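Come Cook, Talk and Tell Us Your Travel Stories: Call for Participants

Lurniddale Community Oral History Project, Hendville

Do you have a drawer somewhere full of things you carried home from a trip, or that an aunt mailed to you when you were nine, and that you have never been able to throw out? We would love to hear from you. The Lurniddale project is looking for 14 people in and near Hendville to take part in our new round of recorded conversations, which we are calling Brought Home. It is all about souvenirs, gifts and the small odds and ends that travel from one country to another in the bottom of a suitcase.

Our last round was about kitchens, and it went so well that we ended up with more hours of tape than our poor editor, Csenge Pap, knew what to do with (she is still smiling, mostly). People kept wandering off the subject of soup and onto the subject of the tin the tea came in, or the box of cookies somebody's grandfather brought back from overseas and would not let anyone open. So we thought — why not ask about those things properly this time?

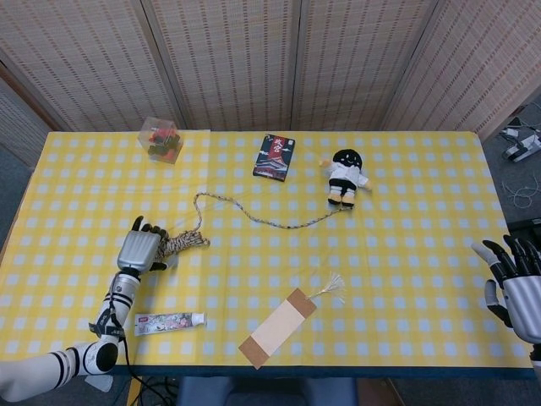 A navy box with Japanese lettering and a castle-like building, on the gingham tablecloth.

You do not need to have traveled far. A keychain from two counties over is every bit as welcome as something that crossed an ocean, and if the thing itself is long gone and you only have the story, please come anyway.

What taking part involves

You would come to our rooms on Ngubane Street for two visits in November. The first is a friendly chat over tea, with no recorder running, so that you can meet your interviewer and decide what you would like to talk about. The second is the recorded conversation, and most people find that an hour and a half goes by quickly. You can stop whenever you like, skip any question, and bring a friend or a grandchild to sit with you.

Vinh Tiêu and Rosalind Park will be doing the interviews. Vinh can also talk with you in Vietnamese, and if you would be more comfortable in some other language, let us know when you write and we will do our best to find someone.

Bring up to three objects if you have them. They stay with you the whole time and go home with you at the end.
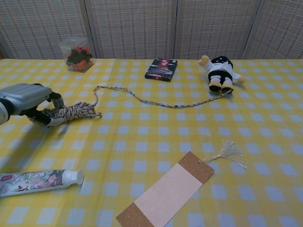
Who we are looking for

Anyone 18 or older who lives within 12 miles of Hendville. You don't need to be a good talker! Some of our favorite recordings are with people who told us on the phone that they had nothing much to say.

What you will receive

A copy of your recording, a typed transcript to check and correct, and a $40 grocery card as a thank you for your time. We can also help with bus fare or a ride if you ask us ahead of time. Nothing goes into the collection until you have read your transcript and signed the release form.

How to sign up

Write us a short note, or stop by the front desk and ask for Cúc Nông. Tell us your name, the best way to reach you, and a line or two about an object you might like to talk about. Please get in touch by the end of September, and we will answer everyone, including those we can't fit in this time.

Posted 29 August 2024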